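Speaker notes – "Saying It Out Loud: Toasts, Eulogies and Other Short Speeches"
Iltholm library talk, 16/04/2026
Ifeanyi Iyamu

14 shares | 6 comments

OPENING (don't rush, let people sit down)

Hi everybody, thanks for coming out. I'm Ifeanyi, and I've been helping people write short speeches for a good while now, mostly weddings and funerals, with the odd retirement dinner thrown in. I got into it by giving a terrible one. My cousin's wedding, I was the best man, and I had eleven pages. Eleven! I'd typed up 3000 words because I figured more words meant more love. By page four my aunt had started clearing plates.

(Pause. If they laugh, wait. If they don't, go straight on to the numbers.)

So, numbers. I still have that speech, and I went home last week and cut it down for fun. First pass got me to 1211 words. Second pass, 445. The last pass came out at 305, and I'd happily stand up and read that one tonight. It has one story in it, the one where he drove back for my shoes, and then it asks people to lift a glass.

Ask the room: who has a speech coming up? What kind? Use their answers later on if I can remember them.

PART ONE – FIND THE ONE STORY

People come to me with a list. She was kind, she was funny, she loved her garden. All true, I'm sure, and you could say it about half the people in this town. What I want is the time she mailed a tomato. (Tell the tomato story. Keep it under a minute, I always go long on the post office part.)

What I do with clients is have them talk into their phone while they wash dishes. Five minutes, no notes. Then we listen back for the spot where their voice changes. You can hear it, it goes up a little or they start talking quicker, and that's usually where the story is. I had a guy who talked for four minutes about his dad's career at Nudon and then said, kind of as an aside, "and he always peeled my oranges." Well, there's your eulogy. We kept one line about Nudon and gave the rest to the oranges.

If you've got two good stories, save one for the bar afterward. I mean it, people will come find you and ask.

PART TWO – SPEED

OK, this is the big one, and it's where I lose my own battle every single time. Almost everybody reads too quickly. You're nervous, your mouth is dry, you want to be sitting down again, and so you gallop.

(Read the first paragraph of the shoe story at a gallop. Then again at a proper pace. Don't explain the difference, just look at them.)

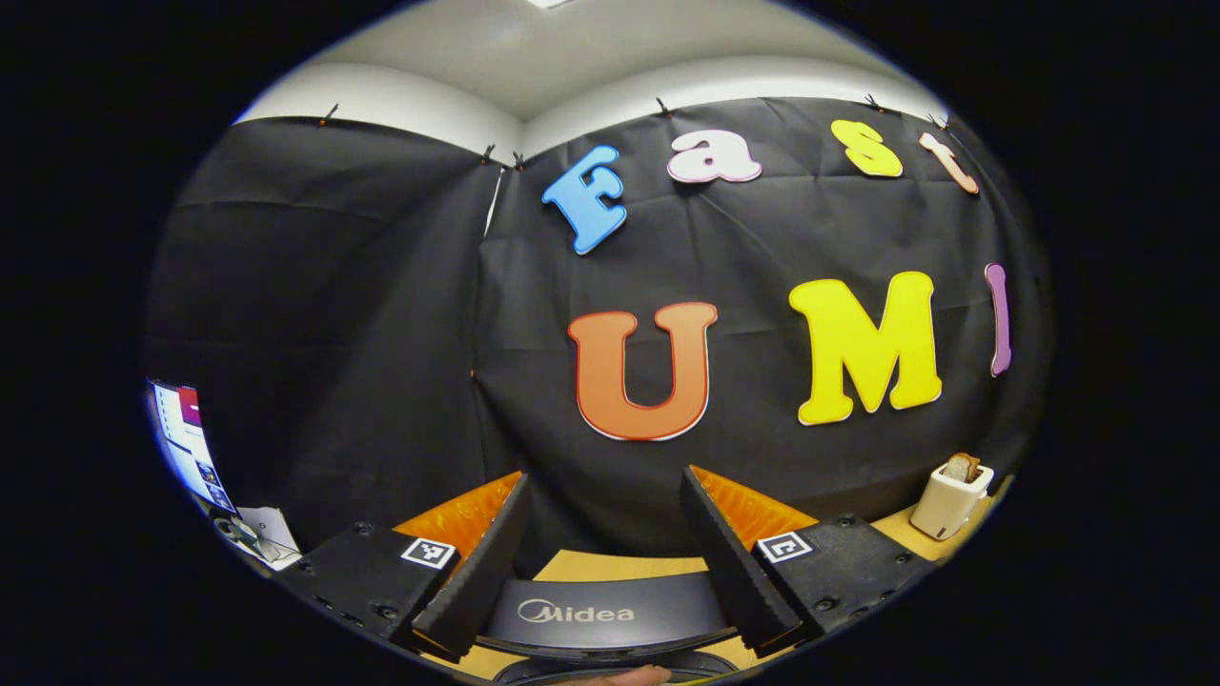 Fast, in foam letters. Leave up while I read the gallop version.

What helps me is marking the page. I put a slash wherever I need to breathe and two slashes wherever I want people to catch up with me. Print it big, too, bigger than you think, and only use the top two thirds of the sheet so your chin doesn't sink down into your collar. And please number your pages. I once watched a father of the bride drop his at the Vorkari hotel and put them back in an order that married his daughter off before she'd started kindergarten.

One more on speed: names. Slow way down on names. The person whose name it is will be listening for it, and so will their mother. If you aren't sure how to say one, call and ask. I had a Mrs. Araújo at a retirement dinner in January and I practiced in the car the whole way there, out loud, windows up. She came over afterward and thanked me for it, and I don't think she mentioned one other thing I'd said.

PART THREE – CRYING

Somebody always asks, so get to it before the questions do.

You might cry. It's fine. Stop talking, look at the back wall, take a sip of water, start the sentence over from the beginning. Don't apologize and don't try to push through in the squeaky voice – we can't understand you and it makes your throat worse. Have a backup reader sitting close by with a copy. In my experience they hardly ever get used, but you feel so much better knowing they're there.

Also, practice the hard line more than the rest. Say it twenty times in the kitchen. It doesn't stop meaning something, it just gets a bit easier to carry across the room.

(If there's a person here with a funeral coming up, go gently. Skip the plate-clearing joke callback.)

PART FOUR – THE END

How do you finish? With a toast it's easy, you tell people what to do. "Please raise your glasses to Dana and Rob." Then stop. No "so yeah," no "I guess that's it." For a eulogy I like to go back to some small thing from the story and say goodbye to the person by name. The orange guy just said, "Thanks, Dad," and folded up his paper.

EXERCISE (ten minutes, skip if we started late)

Pair up. One person talks for two minutes about somebody they love, the other one listens and writes down a single sentence they'd want to hear again. Swap. Then a few brave people read out the sentence they wrote down. I'll go first if it's quiet.

QUESTIONS

Likely ones:
Can I read off my phone? You can, but turn off notifications and set the screen so it doesn't go dark.
Is a joke OK at a funeral? Yes, if the person would've laughed.
How long? Three minutes. Four if you're the parent.

Remind them the handout's by the door, and to put the chairs back.

6 comments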